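# Cleaning out an old desktop before you put it back to work

Last updated May 18, 2018

An old tower that has been sitting in a closet is usually fine for email, homework or storing photos, but it should be cleaned before it goes back into daily use. Dust holds heat, and heat makes fans loud. Plan on an evening for the whole job if you haven't done it before.

## What you need

- A Phillips screwdriver, size 2
- A can of compressed air, or a hand blower
- A soft paintbrush that has never touched paint
- Isopropyl alcohol and coffee filters
- Thermal paste, if you plan to remove the processor cooler
- A muffin tin or egg carton for the screws

## Before you open it

Copy off anything you want to keep. Shut the computer down, switch off the power supply at the back and pull the cord. Hold the power button in for a few seconds to drain what's left. Take a picture of the back with the cables in place, then unplug those too.

Work on a hard surface, never on carpet. Touch bare metal on the case before you reach inside, and do it again each time you come back from another room.

## Opening the case

On most towers the side panel is held by two or three screws at the rear edge. Remove them, slide the panel back and lift it away. Some older Zastov cases use a latch on top, and the panel swings out from there. Lay the tower on its side so the motherboard faces up.

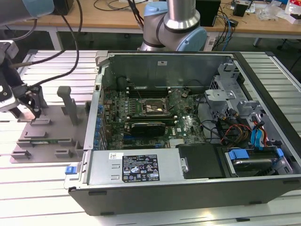
*A tower on its side with the panel off. The CPU socket is empty, and the graphics card is still in its slot.*

You don't have to take the processor out to clean a computer. If the cooler is firmly attached and the machine ran at normal temperatures last time, leave it alone. Remove it only if the old paste is many years old or the computer used to shut itself off under load.

## Getting the dust out

1. Take the case outside or into the garage if you can.
2. Hold each fan still with a finger while you blow it out. Letting it spin freely can damage the bearing.
3. Use short bursts and keep the can upright.
4. Brush the heatsink fins gently – the thin ones bend easily.
5. Blow through the power supply from the outside. Don't open it.
6. Wash any removable filters in plain water and let them dry overnight.

If you did take the cooler off, wipe the old paste away with alcohol on a coffee filter and put a small dot of new paste in the center of the chip. Tighten the cooler screws a little at a time, going corner to corner.

## Memory and cards

Press down on each memory stick until the latches close. If one looks dirty along the gold edge, wipe it with a little alcohol and wait for it to dry. Check that the graphics card sits level in its slot and that its screw is tight.

## Closing up

Look for loose screws in the bottom of the case, then refit the panel and plug everything in. On first start, listen for a fan rubbing on a cable. Mine idled at 43 degrees Celsius before cleaning and 36 after – yours will differ.

Su-bin Jin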